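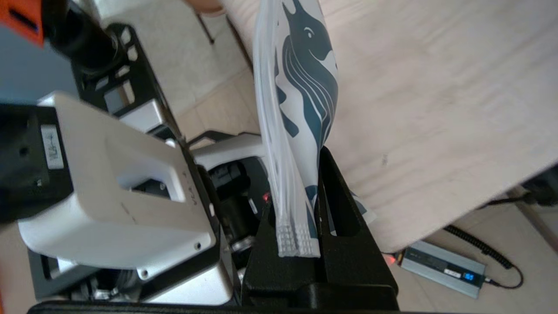 Figure 4. Zip bag held at the zipper end, seen from the wrist camera.

4. Setting up the gripper for bags and other soft things

By the time you reach this section your arm should be bolted down, powered and answering to the Udel console, and you will most likely have spent a happy evening picking up blocks and corks. Bags are a different sort of job. A block stays the shape it was when you last looked at it, and a plastic bag does nothing of the kind, so please allow yourself an unhurried afternoon for this part and don't be put out if the first few tries end with the bag on the floor. Ours did, for most of a September.

The pages that follow were written by Montserrat Tapia for the arm in the Umari shared workshop, with corrections from Fulgencio Cuautle, who built a second one at home and found all the places where the first draft took too much for granted. If your build has drifted away from ours (and whose hasn't, by now), read the notes as well as the steps.

4.1 Before you begin

You will need:

A zip bag, empty, of the sort with a good thick closure
The Grusix finger set, fitted and tightened as in section 3
The wrist camera, already focused
A soft cloth
The hex key that came with the finger set

Choose a bag with some printing on it if you have one. The one in Figure 4 has a whale or dolphin sort of creature on it in dark blue-grey and white, and a bold pattern like that is a great help when you are squinting at a small camera picture and trying to work out which way up the thing is hanging. Plain clear bags can be had to work too, but leave them until you have got your eye in.

CAUTION: Keep your hands off the tabletop inside the arm's reach whenever the motors are live. If you are handing the bag to the gripper yourself, use the pause button first and wait for the console to say HOLD. Fingertips are easily forgotten at the far side of a table.

4.2 Checking the power supply

1. Stand the supply on a hard floor, where air can get all round it. Carpet is no good, and neither is the shelf under the bench, tempting as it looks.

2. Run the coiled cable down the side of the table and leave it enough slack to stretch when the arm reaches to its far corner. Fulgencio clips his to the table leg with a loose loop of tape.

3. Switch on and let the display on the supply settle before you touch anything else. Compare the reading with the one you wrote down in section 2.

4. Look for the small red light by the gripper. If it stays dark, switch off at the supply and go back over the connectors between the arm segments. They have round fittings and will sit very nearly home without being home, so press each one until you feel it seat.

NOTE: Tuck the black cables well into the gap between the arm segments while you are there. A loop that pokes out is sure to find the bag sooner or later, and then you have a bag and a cable to untangle.

4.3 Setting the grip

The console measures grip on its own scale, which runs from 0 to 3000. The numbers aren't grams or anything else you could check on the kitchen scales; they simply tell you how hard the motor is being asked to squeeze.

1. Open the Ibarra settings page and choose Soft items.

2. Set the starting grip to 200. It will feel much too gentle, and for most bags it is, but it gives you somewhere safe to start from.

3. Close the gripper on the folded cloth and give the cloth a light tug. Raise the setting a little and try again, and carry on in this way until the cloth stays where it is.

4. Open the gripper, take out the cloth, and press Save. The page doesn't save by itself, whatever the little tick seems to promise.

CAUTION: Do not go above 1000 with the finger set on. Past that point the finger begins to flex at the slot in its upper part, and a finger that has been bent a few times never quite lines up again.

4.4 Taking hold of the bag

The place to grip is the zipper end. The ridged strip is the only part of the bag with any real body to it, and the fingers can get a proper purchase there. Further along, the film just wrinkles and slides out, and you will see it creeping away in the camera picture with nothing to be done about it.

1. Press as much air out of the bag as you can and lay it on the table with the zipper end towards the arm.

2. Bring the gripper down slowly with the jog keys until the fingertip is level with the strip. Take your time over this. One key press too many and you are pushing the bag across the table.

3. Close the gripper and wait for the motor to go quiet.

4. Lift by a small amount and stop. Look at the wrist camera picture. You want to see the strip resting close to the tip of the finger, with the rest of the bag leading away from it in one piece. A few folds and shiny creases along the side are perfectly all right.

5. If the strip has slipped, lower the arm, open the gripper and begin again from step 2. Raising the grip while the bag is in the air seldom rescues anything.

6. When you are pleased with the hold, press Store pose and give it a name. We used the number 108 for ours, after the locker the bags are kept in, and have been explaining this to newcomers ever since.

NOTE: A bag can look as if it is standing upwards in the wrist camera picture. The camera turns with the wrist, so up on the screen may be almost anything in the room. Use the table edge to get your bearings before you press a jog key.

4.5 If things go wrong

The bag clings to the finger after opening. Static, nearly always. Wipe the finger with the cloth, slightly damp, and dry it well before you carry on.

The camera loses the bag against the table. Pale wood and clear plastic are a poor pair. Draw the blind if there is glare on the film, or move a lamp to the side, and clean any specks off the lens and the tabletop while you are at it.

The gripper closes crookedly. Loosen the finger screws by half a turn, close the gripper on nothing at the lowest setting, and tighten up again with it closed.

The console says HOLD and will not let go of it. Press pause a second time and wait. If that does no good, lower the bag by hand support, switch off at the supply, and start afresh from 4.2.

Section 5 goes on to opening the zip, for which you will want a second arm or a very patient friend.

Page last revised 1/5/21, M. Tapia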